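Prernora Pictures Announces February Theatrical Release for Romantic Comedy "Gritetti"

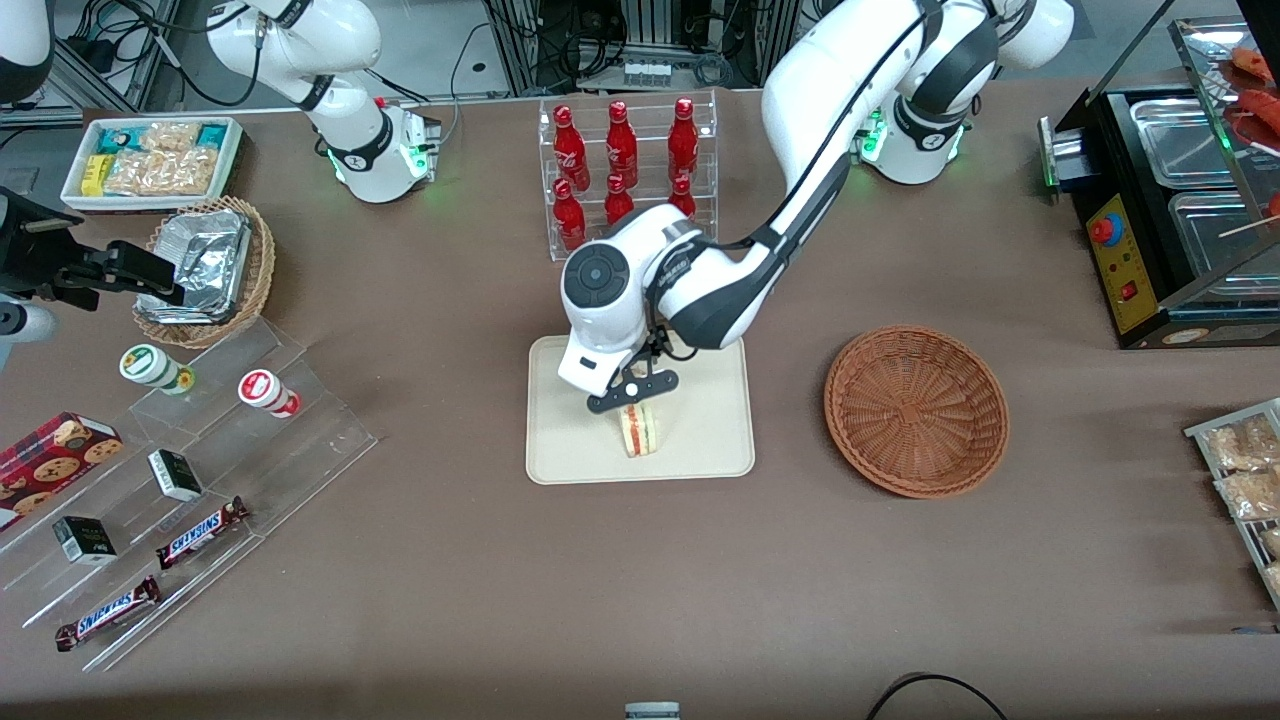 10th August

Prernora Pictures today announced that its feature film "Gritetti" will open in theaters in February, with distribution handled by Drosico Releasing. The film stars Su-bin Yeo and Lambros Lazaridis and is directed by Maëlys Masson from a screenplay by Shigeru Takeda. The first song from the soundtrack, "Leave the Porch Light," has been released through the studio's official channels together with the first-look poster.

"Gritetti" follows a wedding singer, played by Ms. Yeo, who returns to the lakeside town where she grew up and finds that the family dance hall has been promised to a buyer. Mr. Lazaridis plays the accordion player hired to perform at its closing night. The supporting cast includes Byung-chul Yeon as the singer's uncle and the hall's longtime manager.

The soundtrack was produced by Antoniadis Music and contains eight original songs. Ms. Yeo performs lead vocals on five of them, including a duet with Mr. Lazaridis that will be released ahead of the full album. Dance sequences were rehearsed for 15 weeks, and the closing-night number was filmed with 576 background performers over six nights.

"I wanted the songs to sound like something a band would play in a room full of people who know one another," said Ms. Masson. "Su-bin sang many of her parts live on set, and we kept a good number of those takes."

Mr. Takeda's screenplay was developed over four years and was first presented as a stage reading. The film is the second collaboration between the writer and Ms. Masson.

"My character has run that hall for most of his life and has never once danced in it," said Mr. Yeon. "Shigeru wrote him a very good last scene, and I was glad to be asked to do it."

Drosico Releasing will open the film on 1700 screens. Advance screenings will be held in 20 cities during the week before the general release, and members of the cast will attend selected evenings. Cities and ticket details will be announced by participating theaters. Subtitled prints will be available at all advance screenings.

The official trailer is scheduled to follow the release of the second song. The complete soundtrack album will be issued by Antoniadis Music in digital and vinyl editions. The vinyl edition will include printed lyrics and two instrumental tracks that do not appear in the film.

Members of the press may request interviews, production stills and copies of the poster through the Prernora Pictures publicity office. Requests for advance screening credentials should be sent to Drosico Releasing and should name the outlet and the preferred city.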